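Does Wood Really Tell You How Old a Tree Was?

You have probably heard that you can count the rings in a piece of wood and find out the age of the tree. Grown-ups love to say this. Is it true? Partly. Let's check before we believe it.

A tree trunk grows by adding new wood just under the bark. In places with warm summers and cold winters, the wood made in spring is usually lighter in color. The wood made later in the season is darker and tighter. One light band plus one dark band makes one ring, and one ring usually means one year.

Notice the word "usually." In some hot, rainy places, trees grow all year long and may not make clear rings at all. In a very bad year, a tree can skip part of a ring. In a strange year, with a dry spell in the middle, it can make an extra one. So if somebody counts 59 rings on a stump and tells you the tree was exactly 59, you are allowed to ask, "Are you sure?"

Now for the bigger problem. Most of the wood you meet at home or school isn't a stump. It has been cut into flat pieces, and flat pieces are tricky. 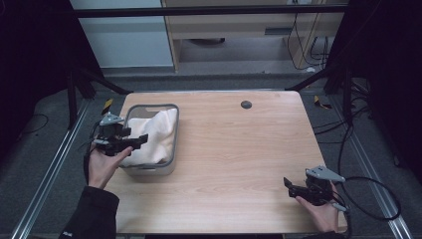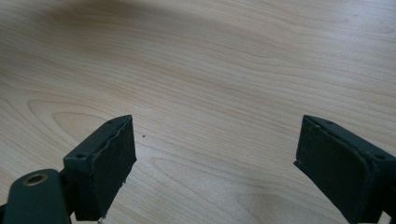 Pale tabletops with lines of grain.

Those lines are called grain. When a log is sliced the long way, the saw or knife passes through the rings at a slant, and they come out as stripes, waves, or long pointed loops. Some people call the pointed ones "cathedrals," after tall church windows. A loop may look like a tree ring, but counting loops won't give you the tree's age. You are seeing a slice from one part of the log, and the rest of the rings went somewhere else.

There's one more thing to be suspicious about. Some tabletops are printed to look like wood. How could you tell? Look for a pattern that repeats. Two trees never match perfectly, but a printer can make the same loop 300 times. If you spot a twin, be doubtful. If you don't, stay a little doubtful anyway, because the twin might be on somebody else's table.

Try it yourself: Pick a table and lay a sheet of paper over part of it. Draw the lines you can see next to the paper, then guess where they go underneath. Lift the paper and check your guess.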